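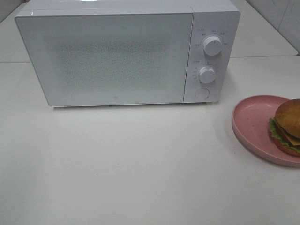

4. What people swap, and what they tell each other about it

4.1 The comments I read

I should say up front that I came to this part of the study as a fudge person. I've been making the stuff every winter since I was tall enough to reach the stove, and I had strong ideas about which swaps people would make and which ones they'd regret. Some of those ideas held up and a few of them really didn't!

The comments come from two recipe sites, Dovent and Pulleck, and all of them sit under recipes for fudge, bark, clusters or some other candy that sets in a pan or on a sheet. I ended up with 2,486 comments spread over 415 recipes. I pulled them with Pullex, a little collecting tool that saves the comment along with its replies, and then I read every one of them myself (mostly in the early morning, with coffee, and I'll admit with a lot of snacks). Duplicates and plain spam were gone before I started counting. Comments that only said "yum" stayed in. They're real comments, and I wanted to know how much of the talk under a recipe is just people being nice.

Of the full set, 808 comments mention a substitution. I counted anything where the writer used, or asked about using, an ingredient that wasn't in the recipe as printed. Leaving the nuts out didn't count. Trading the walnuts for pretzels did. I went back and forth on salted butter in place of unsalted, and in the end I let it in, mostly on the grounds that the people writing about it clearly felt they'd changed something.

4.2 Chocolate chips and the word "fine"

The swap that comes up most is one kind of chocolate for another. People have milk chips in the cupboard and the recipe wants semisweet, or they have a bar and the recipe wants chips, or it's white chocolate because a kid asked for pink fudge. The usual report is that it came out fine. "Fine" is a slippery word, though. When I followed the replies, I kept finding that the first writer and the person answering meant different things by it. One meant that it set. The other meant that it tasted good, and was annoyed later to find that it had set but was much too sweet to eat more than a corner of.

White chocolate is where this gets messy. A batch made with white chips often needs less condensed milk to firm up the way a dark batch does, and commenters do work this out, but they tend to work it out one at a time. The same advice gets given over and over under different recipes, and even under the same recipe, by people who obviously haven't scrolled down. I don't blame them. I don't scroll down either when I've got a pan going.

There's a smaller group who swap in candy melts or almond bark and don't say so until someone asks. I only found these by reading the replies. Somebody writes that theirs was waxy, somebody else asks what brand of chips, and then out it comes. If I'd kept only the top-level comments I would have filed every one of those as a complaint about the recipe.

4.3 Condensed milk, evaporated milk, and the mix-up between them

This is my favorite part of the whole pile, so forgive me if I go on. Sweetened condensed milk and evaporated milk live next to each other on the shelf in cans of nearly the same size, and people grab the wrong one all the time. I marked 84 comments where this had happened, going by what the writer said or by what someone else figured out for them.

I had expected these to be unhappy comments. Plenty are. But a good share were written in the middle of the job, with the writer standing there wondering what to do, and the replies to them are some of the kindest and most useful in the set. Add powdered sugar. Boil it down with sugar and start over with the chips. Call it sauce and put it on ice cream (this one comes up a lot, and it's sound advice - I've done it). A few of the writers came back afterward to report on the rescue, and when they did, other people thanked them for coming back, which I found weirdly touching.

What I didn't find was much warning ahead of time. The recipes on Dovent nearly always name the right can, and some of them put it in capitals, but only a few say in plain words that the other can won't work. Pulleck recipes are chattier in the introduction and do a bit better on this. My guess is that recipe writers know the difference so well that it doesn't occur to them to bring it up.

4.4 Dairy-free and nut-free swaps

These need to be kept apart from the rest. Someone using coconut milk because a daughter can't have dairy is in a different spot from someone using up the end of a bag, and the comments sound different too. They're longer. They give the brand, the amount, how long it sat in the fridge, and whether the child liked it. If I were looking for instructions I could trust, I'd go to these first.

Canned coconut milk boiled down with sugar gets good reports, though writers agree it sets softer and has to stay cold. Sunflower seed butter for peanut butter gets good reports too, with some disagreement over salt. Cereal is a sneaky one. In cluster recipes people would swap one crisp cereal for another without a second thought, and then a reply would point out that the new one had malt or almonds in it. I read those exchanges with my shoulders up around my ears, I can tell you.

I also set aside a few comments that gave medical advice about allergies. I have no business judging those and I left them out of the tallies in this section, although they're still part of the full set.

4.5 Showing the coding to someone else

Reading alone makes you too sure of yourself. So I sent my notes and a stack of the comments to a second reader, without my labels, and asked for an independent pass. We used the same short guide: is there a swap, what went out, what came in, and does the writer say how it turned out. We disagreed most over that last question, and nearly always because of "fine."

We talked it through on the phone and ended up splitting the outcome into two parts, one for texture and one for taste. A comment could be marked for either, for both or for neither. That sounds fussy, but it cleared up most of the arguing in a single afternoon, and I went back through my own earlier labels with the new guide before doing any of the counting I report here.

Figure 1. White countertop microwave with the door open and a pink plate on the glass turntable.

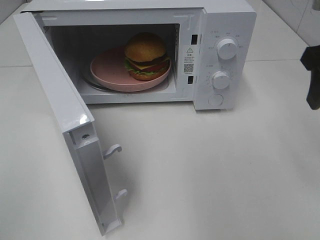 Candela Toledo felt that even the two-part version was too generous to the happy comments. As she put it in her notes on my draft, "People write when the pan is still on the counter and they've licked the spoon. Ask them the next day and the texture answer changes." She wanted a separate label for comments that said how long the candy had been sitting, and she wanted the rest treated as first impressions only.

I think she's right about the timing, and I wish I'd thought of it in June when I was setting up the labels. I did try her idea on the condensed milk group and it was hard going. Most writers don't say when they're writing. You can sometimes guess from the tense ("it's in the fridge now, fingers crossed") but I didn't want to build a count on guesses. For now I've kept the two-part label and flagged the clear cases by hand.

4.6 Old cookbooks, briefly

For a bit of contrast I looked at the Arrieta cookbook, a spiral-bound collection that's been passed around my side of the family for years. It has a fine run of candy recipes, and the margins are full of pencil. The notes do the same work as the comments, only shorter: "less sugar," "used pecans," "do NOT double." No outcome, no thanks, no replies. The writer was talking to herself the next time she'd open the book.

I haven't tried to code the pencil notes. There are too few of them and I recognize some of the handwriting. But they did make me look again at the comments that read like notes to self, where a person records what they used and says nothing to anyone. I had been lumping those in with the friendly ones. They now have their own label, and I come back to them in the next section, where I get into who answers whom.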